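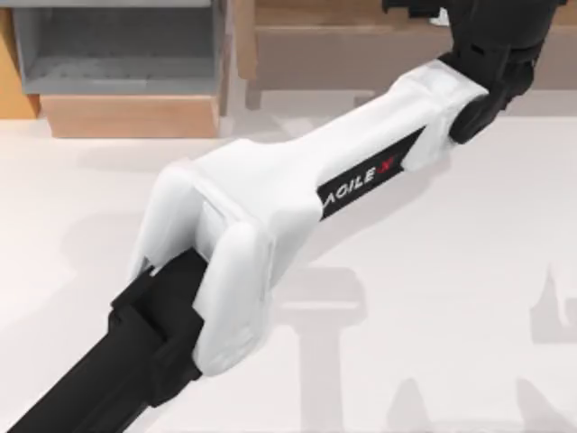

Vuten Rap Nights: Pre-Show Safety Checklist for the Holub Room

Venue: Holub Room, Budine
Event type: MC competition, standing audience, DJ on stage
Posted capacity: 554
Floor area used for audience: 1785 square feet
Checklist form: 1557
Sound supplier: Lunix

How the form works. Every line gets one of three marks: OK, FIX or N/A. A line marked FIX has to be closed before doors, with the initials of the person who closed it. A comment is required for FIX and welcome for anything else. Do not leave a line blank because it was fine last time.
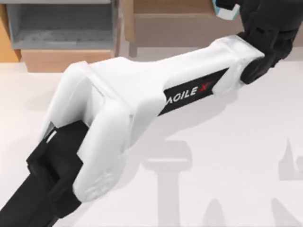 By Jarmila Krajčí, stage manager
Mar 16, 2021

I did this walk with the house lights on and the DJ table already set. The PA was in place but the front fills were still in their cases, so anything below about front fills was checked later, after the sound crew finished. The MCs had not arrived.

SECTION A. DOORS AND WAYS OUT

A1. Main doors open fully and stay open on their hooks.
OK.

A2. Side exit opens from inside with one push.
FIX. The bar was stiff and needed two hands. Oiled and tried again from both sides of the room. It opens with one hand now. It should still be looked at by the building's own people. Closed, JK.

A3. Exit signs lit.
OK. The one over the side exit is dimmer than the others but readable from the DJ table.

A4. Path to the side exit clear and marked.
FIX. Merchandise boxes had been stacked against the wall next to the door. Moved to the cloakroom. The merch seller was told that the table goes by the main doors and nothing is to be stored in that corner, including during the break. Closed, JK.

A5. Outside of the side exit clear.
OK. The bins were on the far side of the yard. Last time they were in front of the door, so check again when the bar crew takes out the first load of bottles.

A6. Door counter works and is set to zero.
OK. Guest list and performers go on the same counter. We had an argument over this in August and the answer was that everybody in the room counts toward 554, crew included.

SECTION B. STAGE

B1. Deck level and locked together.
OK. Walked all of it, then jumped on the joins. No movement.

B2. Front edge marked with white tape.
FIX. Old tape had lifted downstage center. Pulled up and replaced. MCs in the battle rounds walk backward a lot and they use the whole width, so the tape has to run right to both corners. Closed, JK.

B3. Steps fixed, handrail tight.
OK on stage left. Stage right has no steps. We put a monitor there so that nobody tries to get up that way.

B4. Maximum number on stage agreed.
OK. The limit is 5 during battles: two MCs, the host, the DJ and the judge who reads the result. Crews who want to stand behind their MC can stand on the floor at stage left.
Comment: this is the rule that gets broken every time. The host has agreed to stop the beat if it happens and start again when the stage is clear.

B5. DJ table steady.
FIX. One leg was on a cable ramp. Table moved back a foot. The needle still jumps if somebody stamps right beside it, which is a sound matter and has been passed to Lunix. Closed, JK.

B6. Drinks kept off the DJ table and off the amp rack.
OK. There is a stool for drinks. Water only on stage, in bottles with caps.

SECTION C. POWER

C1. Stage power on its own circuit, separate from the bar.
OK. Confirmed by switching off the bar fridge circuit with the PA idling. The PA stayed on.

C2. Ground fault protection tested.
OK. Tripped with the test button and reset.

C3. Cables free of cuts, plugs tight, no tape repairs.
FIX. One extension had tape around it near the plug. Taken out of use, tagged and put in the office. Please do not put it back in the cable trunk. Closed, JK.

C4. Cables across walkways covered.
OK. Ramps at both crossings. The one by the sound desk slides a little on the painted floor, so it has been taped on both sides.

C5. No power strips plugged into other power strips.
FIX. Found under the DJ table, two deep. The second one was for phone chargers. Removed. Performers can charge phones in the dressing room. Closed, JK.

SECTION D. SOUND AND HEARING

D1. Speaker stacks strapped.
OK. Straps checked by hand on both sides after Lunix finished. The house left stack had been moved in toward the stage since the plan was drawn. It does not block a sightline to any exit sign.

D2. Front fills placed so they can't be kicked over.
OK. Checked late, see note at the top.

D3. Level agreed and meter at the desk.
OK. The engineer reads the meter and writes the level down between rounds. With rap the vocal has to sit well over the beat, and the habit is to push everything when the words get lost. The agreed method is to pull the beat down first.

D4. Free earplugs at the bar and at the door.
OK at the bar. The door had none at the time of the walk. A box was brought over before opening.

D5. Microphones tested for shocks and handling noise.
OK. All wireless. Fresh batteries in each. The spare wired mic was tested too and hangs on the stand behind the DJ.

D6. Wind shields changed between performers.
FIX. Not enough clean ones for the full bracket. More were found in the Lunix van. Used ones go into the bag marked WASH and stay there for the night. Closed, JK.

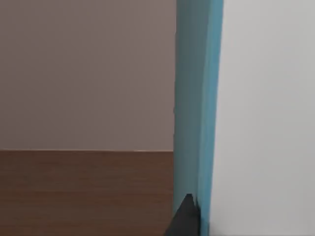
Blue upright beside pale gray, plain wall to the left.

SECTION E. AUDIENCE AREA

E1. Floor dry, no loose mats.
FIX. The mat inside the main doors had a curled corner. Turned around and taped flat. Closed, JK.

E2. Gap between stage and front row.
OK. Marked on the floor. People will lean on the stage anyway once the semifinals start. The steward at the front should ask them to keep bags and jackets off the edge.

E3. Clear lane from the sound desk to the main doors.
OK. The lane got narrower than I like when the judges' table went in. The judges have been asked to keep their chairs pushed in when they stand up.

E4. Space for wheelchair users with a view of the stage.
OK. House right, next to the desk. Stewards know that it is kept free until the last round, even if it looks unused.

E5. Cipher area.
OK with comment. After the show people form a circle and keep rapping, and we are glad that they do. It has to be in the middle of the floor or out in the yard. In the entrance hall it blocks the main doors, and it draws a crowd fast. Stewards should move it early and politely, before anyone has got into a long verse.

SECTION F. LIGHT AND EFFECTS

F1. Lamps on the bar have safety cables.
OK. Checked from the ladder, all attached.

F2. Strobe notice at the doors.
N/A. No strobe in this show.

F3. Haze agreed with the building.
FIX. The lighting operator had brought a haze machine that was not on the plan. It was unplugged and put back in the vehicle. If Vuten wants haze next time, it goes on the form before load-in. Closed, JK.

F4. House lights can be brought up from the desk and from the bar.
OK from the desk. From the bar it works, but the switch has no label. Label made and stuck on.

SECTION G. PEOPLE AND PLANS

G1. First aid kit full and in its place.
OK. Plasters were low and have been topped up. Ice is in the bar freezer, bottom drawer.

G2. Fire extinguishers in place and in date.
OK.

G3. Stewards briefed.
OK. Briefing was given at the front of the stage so everybody could see the exits. New stewards walked the route to the meeting point in the yard and back.

G4. Stop-show procedure.
OK. The stage manager signals the DJ with crossed arms. DJ cuts the beat, host speaks, desk brings up the lights. We ran it once with the host and it was fast enough. The DJ asked what to do if he has his headphones on and is looking down. Answer: I walk up and tap the table.

G5. Rules on contact between MCs.
OK with comment. The rule sheet says no touching, no taking the other person's cap, no throwing anything. The host reads it aloud before round one. If two people are nose to nose and it is still part of the act, leave them to it. If somebody's hand goes up to push, stop the round.

G6. Performers under 18 signed in with an adult.
OK. The adult's phone number is on the sheet at the door.

OPEN POINTS FOR THE NEXT SHOW

Side exit bar to be serviced by the building (A2).
Cable ramp by the desk to be replaced with a heavier one (C4).
Lunix to send an updated stage plan with the house left stack where it really stands (D1).
Second bag of clean wind shields to be kept at the Holub Room (D6).
Label on the bar light switch to be checked, tape may not hold (F4).

COMMENTS ADDED AFTER THE SHOW

A5: bins checked after the first bottle run. They were where they should be.

B4: broken once, in the second semifinal. Beat stopped, stage cleared, round restarted from the top. The crowd booed for a bit.

E5: the circle started in the entrance hall and was moved to the yard. It went on there until we locked up.

Signed: J. Krajčí
Copy to: Vuten office, Lunix, Holub Room noticeboard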